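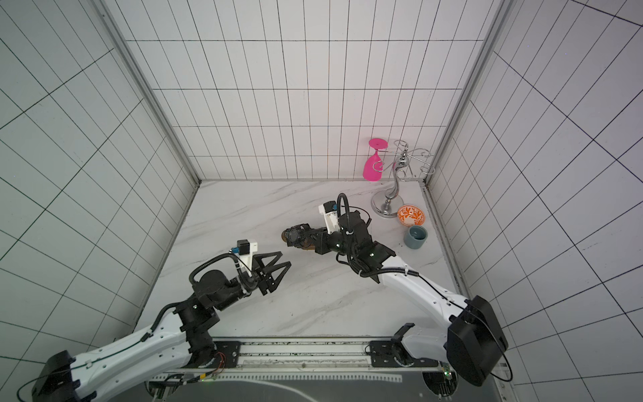
Lesezeit: 1 Minute

Galerie: Zwei Arme, ein Gläserständer

Rosa Weinglas, verchromter Ständer, zwei Greifer – an dieser Kombination hängt unser Herz gerade sehr! Im Projekt Sonden untersuchen wir, wie zwei Roboterarme Haushaltsgegenstände handhaben, die rutschen, kippen oder sich schlecht greifen lassen. Stielgläser gehören zu unseren Lieblingen, weil der Stiel so wenig Fläche bietet und der Kelch beim Einhängen kopfüber geführt werden muss.

Zum Bild: Der rechte Greifer hält ein dunkles, annähernd zylindrisches Teil waagerecht über der Tischplatte, der linke ist noch geöffnet. Hinten am Ständer hängt das Glas, daneben stehen Schälchen und Becher. Beide Arme tragen ihre Kamera direkt am Handgelenk.

Gelernt wird aus Vorführungen. Signe Mikkelsen hat 176 davon aufgenommen, Jihad Saab hat daraus das Modell Kiro trainiert. Im Test mit 60 Durchläufen gingen nur 11 daneben, und zwar fast alle beim letzten Zentimeter vor dem Haken. Ohne die Handgelenkkameras waren es 39 Fehlversuche. Dass der Unterschied so deutlich ausfällt, hat uns alle überrascht und riesig gefreut!

Als Nächstes kommt die Übergabe von Greifer zu Greifer an die Reihe – darauf sind wir besonders gespannt. Die ersten Läufe starten im Juli, neue Bilder folgen dann auf dieser Seite.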